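Desk organizer 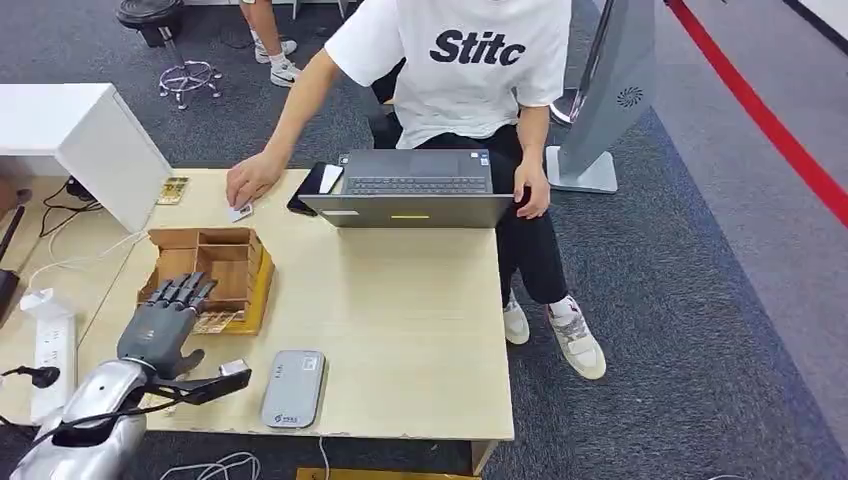
An open wooden organizer box with compartments of several sizes, on a desk with a laptop and a smartphone.

A desk organizer is a container or stand used to keep small office items within reach on a work surface. The term covers open boxes, trays, pen cups, letter racks and tiered units. It is usually distinguished from a drawer insert, which has a similar layout but is made to fit inside a piece of furniture, and from a filing box, which is closed with a lid.

Construction

Most box-type organizers consist of a base, four outer walls and one or more dividers. Dividers may be glued, slotted into grooves or left removable. In slotted types the grooves are cut before assembly, and the thickness of the divider has to match the groove closely to prevent rattling. Wood, molded plastic, wire mesh and coated board are the common materials. Wooden boxes are often left in a natural tone and sealed with oil or clear lacquer. Felt or rubber feet are fitted to the base of heavier models.

Compartments

Layouts are either regular, with cells of equal size, or mixed. Mixed layouts combine tall cells for pens and scissors with lower front cells for cards, clips and adhesive notes. A low front wall allows flat items such as business cards to stand upright and be removed with two fingers. The workshop catalog of Trorisetti separates its boxes into three groups by the height of the rear wall; the middle group, listed under number 833, has a rear wall 70 mm higher than the front. Its successor, number 901, has the same outline and 5 mm dividers.

Placement

Organizers are generally set to one side of the desk, leaving the center free for a laptop or for writing. On shallow desks the box may stand near the front edge, where the lower compartments are easier to reach. Phones, power banks and loose cards are commonly kept beside the box, as many older layouts have no cell wide enough for them. Later designs, including the Imrie tray, add a sloped slot for a phone and a notch in the rear wall for a cable.

Care

Dust collects in the corners of narrow cells and is removed with a dry brush. Unsealed wood should not be cleaned with a wet cloth. Ink stains can be reduced by light sanding along the grain.

See also

Pen cup
Letter tray
Drawer insert
Card file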